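빨간 면 테이블보 물빠짐이랑 밀림, 같이 해결할 방법 있을까요

생활 > 패브릭·세탁
조회 362

낮은콩나물

작업대 겸 식탁으로 쓰는 테이블에 빨간 천을 깔아 쓰고 있습니다. Sotomayor에서 원단으로 끊어 온 것이고 Mokov 606번 색입니다. 면 100%라고 적혀 있었습니다. 가장자리는 제가 재봉틀로 두 번 접어 박았습니다.

문제가 두 가지입니다.

첫째는 물빠짐입니다. 사 온 날 대야에 찬물을 받아 한 번 담갔는데 물이 진한 분홍색이 됐습니다. 헹구고 또 헹궈도 색이 계속 나와서 다섯 번째쯤에 그만두고 그냥 널었습니다. 마르고 나서 바로 깔아 썼고요. 그런데 며칠 전에 젖은 컵을 올려두고 한참 있다가 들었더니 컵 바닥에 붉은 자국이 동그랗게 묻어 있었습니다. 그 컵은 주방세제로 닦으니 지워졌습니다. 그래도 위에 흰 물건을 자주 올려두는 편이라 신경이 쓰입니다. 천 아래 상판은 밝은 색이라 그쪽으로 색이 배는 것도 걱정입니다.

둘째는 천이 밀리는 것입니다. 상판이 매끈해서 팔로 조금만 스쳐도 천이 한쪽으로 갑니다. 집게로 네 귀퉁이를 집어 봤는데 집게가 튀어나와서 옷이 걸립니다. 양면테이프도 생각했지만 상판에 끈끈이가 남을 것 같아 안 했습니다.

검색해 보면 소금물에 담그라는 글도 있고 식초를 넣으라는 글도 있고, 둘 다 소용없다는 글도 있어서 뭐가 맞는지 모르겠습니다. 해 보신 분 계시면 알려 주세요. 드럼세탁기 있고 건조기는 없습니다. 천 크기는 테이블보다 사방으로 조금씩 큰 정도입니다.

뒷베란다빨래줄

소금 한 줌 넣고 하룻밤 담그면 됩니다. 저희는 어머니 때부터 그렇게 했습니다. 식초도 같이 넣으면 더 좋아요. 밀리는 건 천을 좀 두꺼운 걸로 바꾸시면 안 밀려요.

 ↳ 낮은콩나물
 답변 감사합니다. 소금은 물 몇 리터에 얼마쯤 넣으시나요? 천은 당분간 바꿀 생각이 없습니다.

 ↳ 뒷베란다빨래줄
 재 본 적은 없고 그냥 한 줌요. 대야는 김장할 때 쓰는 큰 거예요.

 ↳ 여섯시반다림질
 소금이나 식초는 이미 염색이 끝난 면에는 별 효과가 없습니다. 소금은 염색하는 과정에서 염료가 섬유에 잘 붙게 하려고 쓰는 것이고, 집에서 나중에 담근다고 남은 염료가 고정되지는 않습니다. 여러 번 헹구면서 색이 빠지니까 소금 덕으로 보이는 경우가 많습니다. 아래에 따로 쓰겠습니다.

여섯시반다림질

원단 가게에서 일하면서 진한 빨강, 남색, 검정을 자주 빨았습니다. 순서대로 적습니다.

물빠짐부터 보겠습니다. 새 원단에서 나오는 색은 대부분 섬유에 붙지 못하고 표면에 남아 있는 염료입니다. 이건 고정하려고 애쓰는 것보다 빼내는 편이 빠릅니다. 찬물로만 헹구면 오래 걸립니다. 다섯 번 헹궜는데도 색이 나왔다면 찬물이라 그랬을 가능성이 큽니다.

1. 먼저 안 보이는 구석에 물을 묻히고 흰 천으로 문질러 보세요. 나중에 비교할 기준이 되니 그 흰 천은 버리지 말고 두세요.

2. 테이블보만 단독으로 세탁기에 넣습니다. 다른 빨간 옷도 같이 넣지 마세요. 물 온도는 40도, 중성세제를 평소 양의 절반만 넣고 표준 코스로 돌립니다. 표백 성분이 든 세제는 피하세요. 저는 Unell 중성세제를 쓰는데 꼭 그것일 필요는 없습니다.

3. 이염 방지 시트를 한 장 같이 넣습니다. Proltitz 시트가 동네 마트에 있어서 그걸 씁니다. 시트가 천에서 나오는 색을 막아 주는 건 아니고, 물에 풀린 색을 일부 붙잡는 역할입니다. 꺼냈을 때 시트가 진하면 아직 남은 색이 많다고 보면 됩니다.

4. 헹굼을 두 번 추가합니다. 이 과정을 시트 색이 옅어질 때까지 되풀이합니다. 진한 빨강은 보통 세 번, 많으면 다섯 번입니다.

5. 세탁이 끝나면 세탁기 안에 두지 말고 바로 꺼내서 펴 널어야 합니다. 젖은 채로 접혀 있으면 접힌 자리에 얼룩이 생깁니다. 볕이 센 데 오래 두면 바래니까 그늘이 낫습니다.

면은 40도에서 줄어들 수 있습니다. 이미 가장자리를 박으셨다고 하니 봉제선이 조금 울 수 있는데, 약간 덜 말랐을 때 다리면 웬만큼 펴집니다. 천이 테이블보다 조금밖에 안 크다고 하셨으니 크기를 재 놓고 시작하세요.

다 한 다음에 1번처럼 흰 천으로 다시 문질러 보면 됩니다. 마른 천으로 문질러 묻는지, 젖은 천으로 문질러 묻는지를 따로 보세요. 마른 천에는 안 묻고 젖은 천에만 살짝 묻는 정도면 평소 쓰기에는 괜찮습니다. 다만 빨강은 젖은 상태의 마찰에 약한 편이라 완전히 안 묻게 되기는 어렵습니다. 젖은 컵에는 받침을 쓰는 것이 제일 확실합니다.

밀림은 천 밑에 미끄럼 방지 매트를 까는 것으로 됩니다. 격자 모양으로 구멍이 뚫린 얇은 것, 서랍 바닥에 까는 그 매트입니다. 상판보다 사방 2cm쯤 작게 자르면 밖에서 안 보입니다.

낮은콩나물

자세히 적어 주셔서 감사합니다. 중간 보고 겸 올립니다.

40도로 세 번 돌렸습니다. 첫 번째 시트는 거의 천이랑 같은 색이었고 두 번째는 진분홍, 세 번째는 연분홍이었습니다. 세로로 10mm 줄었고 가로는 차이를 모르겠습니다. 봉제선은 조금 울었는데 다리니까 나아졌습니다. 색은 눈으로 보기에 그대로입니다.

마른 흰 천에는 안 묻고 젖은 천에는 아직 연하게 묻습니다. 지금은 다시 깔아 놓고 흰 원통형 통을 올려서 쓰고 있습니다. 벽이 분홍기가 도는 흰색이라 빨강이 더 진해 보이는 면도 있습니다.

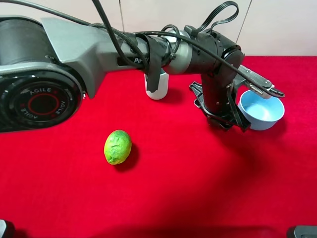
분무기한통

젖은 천에 연하게 묻는 정도면 한 번만 더 빨고 멈추는 게 좋겠습니다. 저도 비슷한 빨간 면을 일곱 번까지 빨았다가 접힌 선을 따라 허옇게 색이 빠졌습니다. 면은 자꾸 돌리면 표면에 보풀이 일어서 색이 흐려 보이기도 합니다. 다음번에는 뒤집어서 세탁망에 넣어 보세요.

흰 통은 밑면 물기만 닦고 올리면 됩니다. 그래도 걱정되면 통 밑에 얇은 투명 받침이나 코르크 받침을 하나 두세요. 저는 문구점에서 파는 투명 책상 깔개를 통 바닥 크기로 동그랗게 오려서 씁니다. 빨간 천 위에서는 거의 표시가 안 납니다.

혹시 통에 자국이 남으면 재질에 따라 다르게 하셔야 합니다. 유약 바른 도자기나 유리는 주방세제로 거의 지워집니다. 플라스틱은 오래 두면 색이 안으로 배어서 잘 안 빠지니 보이는 대로 닦으세요. 종이컵 같은 건 바닥이 젖으면 바로 물드니까 젖은 천 위에는 안 올리는 게 맞고요.

미끄럼 방지 매트는 위에서 말씀하신 방법에 한 가지만 덧붙입니다. 매트 종류에 따라 상판 칠에 달라붙는 것이 있습니다. 여름에 특히 그렇습니다. 저는 한 철 내내 안 들춰 봤다가 상판에 격자무늬가 찍혔습니다. 한 달에 한 번은 들어서 위치를 바꿔 주세요. 이게 귀찮으면 매트 대신 얇은 펠트나 못 쓰는 플란넬 이불 커버를 상판 크기로 잘라서 까는 방법이 있습니다. 매트만큼 꽉 잡아 주지는 않는데 팔로 스치는 정도는 버팁니다. 물건 올려놓을 때 소리도 덜 나고, 혹시 물을 쏟아도 중간에서 먹어 주니까 상판에 색이 바로 닿지 않습니다. 깔개도 흰색이면 물들 수 있으니 버려도 되는 걸로 하세요.

 ↳ 낮은콩나물
 펠트는 생각 못 했습니다. 접착식 말고 그냥 까는 것 말씀이시죠?

 ↳ 분무기한통
 네, 접착 없는 것입니다. 두께 2mm면 충분합니다. 더 두꺼우면 컵이 기우뚱합니다.

 ↳ 여섯시반다림질
 매트가 달라붙는 이야기는 맞습니다. 제가 빠뜨렸습니다. PVC로 된 것이 특히 그렇고, 상판이 칠한 나무면 먼저 작은 조각을 며칠 올려 두고 확인한 뒤에 까세요. 보풀 이야기도 동의합니다. 네 번째 세탁은 온도를 30도로 낮추고 탈수도 약하게 하면 됩니다.

 ↳ 뒷베란다빨래줄
 저는 그래도 소금 넣습니다.

낮은콩나물

마지막으로 결과 남깁니다. 뒤집어서 세탁망에 넣고 30도, 약탈수로 한 번 더 돌렸고 시트는 아주 연한 분홍이었습니다. 젖은 흰 천으로 문지르면 자세히 봐야 보일 정도로 묻습니다. 세탁은 여기까지만 하려고 합니다.

밀림은 접착 없는 회색 펠트를 깔았습니다. 상판보다 조금 작게 잘랐고 이음매 없이 한 장으로 됩니다. 팔로 스쳐서는 안 밀리고, 무거운 걸 끌면 아직 같이 끌려옵니다. 그건 들어서 옮기면 되는 거라 그냥 쓰겠습니다. 자르고 남은 펠트는 의자 다리에 붙였습니다.

집게는 다 뺐습니다. 혹시 같은 606번 쓰시는 분은 재단하기 전에 먼저 빠세요. 저는 순서를 거꾸로 해서 한쪽 단을 뜯고 다시 박아야 할 것 같습니다.

이 글이 도움이 됐어요 29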